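# Looking after the Plokard hand grippers

Welcome to our little gallery page! We keep a pair of Plokard hand grippers going for the folding work, and so many of you wrote in after the December newsletter asking how we look after them that it seemed only fair to put the whole routine in one place (with apologies for how much I can say about a screw).

Friday morning is fingers and frames. The blue fingers come off first and get a wash in plain soapy water, never the Horgan degreaser, which left ours tacky for days. While they dry on a dish towel I go over the screws with the small driver, snug and no more, and then I squeeze each gripper slowly a good many times, listening for the click that means a hinge wants a dab of Flurov grease. 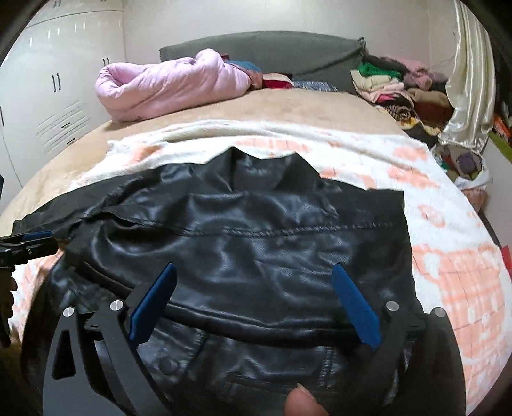
After that comes a round of real clothes, and I do think it's the part that teaches you the most. Thin cotton will forgive nearly anything, but leather is slick and heavy, and a finger that has worn smooth will slide right off it. If the tips slip on the same spot 2 times running, I change both fingers together so they wear as a pair. The last set went 517 folds before I swapped them, and the set before that gave up at 85, poor things!

Spare fingers are Toretti part 1115, and they live in the top drawer with the driver. Please put the driver back when you borrow it.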